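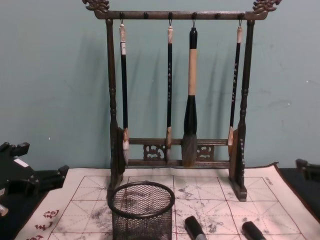
Kohei Hirano Goes Back to Work

After two years away, the actor returns in a small drama about a ferry company

By the time Kohei Hirano sits down to lunch, he has already been on his feet since before dawn. The last scenes of "Mutier" were filmed in the spring, but the sound team wanted some of his lines again, and he spent the morning in a booth saying the same sentence about a broken winch. He orders noodle soup and asks for the window seat. He eats quickly and talks slowly.

"I had to say it angry, then tired, then angry again," he says. "They'll use the tired one. They always use the tired one."

"Mutier" is Hirano's first film since he left the hospital series "Ritar" at the height of its popularity. He played Dr. Sena for 50 episodes, and for a while his face was on bus shelters and phone plans. He then finished his contract, turned down the spin-off and went home to his parents' town, where he stayed for two years. His management company, Zhuravel, put out a short statement at the time saying he was in good health and would be resting. It did not say for how long, and the gossip columns filled in the rest.

He has heard most of what was written. There was a story that he had fallen out with the producers of "Ritar," and another that he was about to open a restaurant. One site reported that he had moved overseas and married. He is single and has no plans to cook for anyone.

"I was helping my father with the house," he says. "The roof was bad. After the roof it was the drains. You start on an old house and you can be there for years."

He says he had no argument with the show. He liked the cast, and he still has dinner with several of them when their schedules match. The problem was the pace. An episode was shot in five days, often with pages changing overnight, and he began to notice that he was learning lines without knowing what they were about. Near the end of the last season he played a scene in which Sena gives bad news to a family, and when the director called for a break he couldn't remember what the bad news had been.

"It was a good take. People told me it was a good take," he says. "That bothered me more than if it had been bad."

The script for "Mutier" reached him through Zhuravel in a padded envelope, along with two others. He read it in an afternoon. The story follows the employees of a ferry line in its final season, after a bridge has been announced. Mutier is the name of the boat. Hirano plays the engineer, a quiet man who has lived with the same machine for most of his working life and has no interest in the bridge, for or against.

Savvas Athanasiadis wrote and directed it. This is his third feature, and the first to get a wide release. He had never seen "Ritar" when he sent the script out. A casting director gave him a list of names with photographs attached, and he picked Hirano because he looked like somebody who could sit in an engine room without being bored.

"Then I told my sister, and she screamed," Athanasiadis says by phone from the editing room, where he is still trimming the credits. "She had watched all of it. She called my mother. I realized I should probably look at an episode."

He watched one, and then decided to stop there. He didn't want to be thinking about the doctor while he was filming the engineer. At their first meeting the two men talked mainly about boats. Athanasiadis grew up near a harbor and worked two summers selling tickets on a car ferry, and a lot of the dialogue in the film comes from things he wrote down in the ticket booth.

The shoot was short and cold. Most of it took place on a retired ferry tied up at a working dock, which meant stopping every time a real one came in. The engine no longer ran, so the crew recorded a similar one elsewhere and played it back through speakers below deck. Hirano asked them to leave it on between takes. The camera assistants were less fond of this idea and wore earplugs.

He also asked to spend time with a real engineer before filming, and the production found one who was willing to have company on his shifts. Hirano went along for a week. He was allowed to wipe things down and read gauges aloud. By the end of the week he was trusted with the coffee.

The part has very little dialogue. In the longest scene, the engineer eats an orange while the captain, played by a stage actor twice his age, goes through everything that will be lost when the boats stop. Athanasiadis shot it in one piece. It took most of a night and a large bag of oranges, and Hirano says he hasn't wanted one since.

The film had its first public screening at the Jirnano festival, in a hall with 400 seats. Tickets were gone on the morning they went on sale, mostly to "Ritar" fans, some of whom came in the blue scarves that Sena wears in the second season. Athanasiadis stood at the back and worried. The film is slow, and the first words Hirano speaks come well after the opening titles.

"I thought they would hate me," the director says. "They were very quiet. I couldn't tell what kind of quiet it was."

They stayed for the questions afterward. A woman in one of the scarves asked Hirano if the engineer ever crosses the bridge after the story is over. He said he thought the engineer would go the long way around. It got a laugh, though he says he meant it.

Reviews from the festival were kind, with some complaints about the length. Several mentioned Hirano's hands, which are in nearly every shot of the engine room. He finds this funny. They were in poor shape from the drains at his parents' house, and the makeup department had been told to leave them alone.

Fans of the series will want to know if he'd go back. The producers of "Ritar" have talked publicly about a reunion special, and he has been asked. He hasn't said no. He would want to read it first, all of it, and he would want it to stop changing once he had read it. Zhuravel says no agreement has been signed.

For now he is taking one job at a time. He has agreed to a small part in a period drama, as a tax collector who turns up in the middle and causes trouble, and after that there is nothing in the calendar. Athanasiadis is writing again and has sent him some pages. Hirano won't describe them, except to say they are set on dry land.

His parents saw "Mutier" at a private showing. His mother cried at the scene with the oranges. His father, who spent most of his life repairing farm equipment, said that the engineer was holding one of the wrenches wrong, and showed him in the parking lot how it should be done.

The bill comes and Hirano checks the time. He is due back in the booth, where there is one more line to record. It's a single word, shouted up a stairwell, and he has been told they want it tired.

"Mutier" opens in theaters on December 11, 2025.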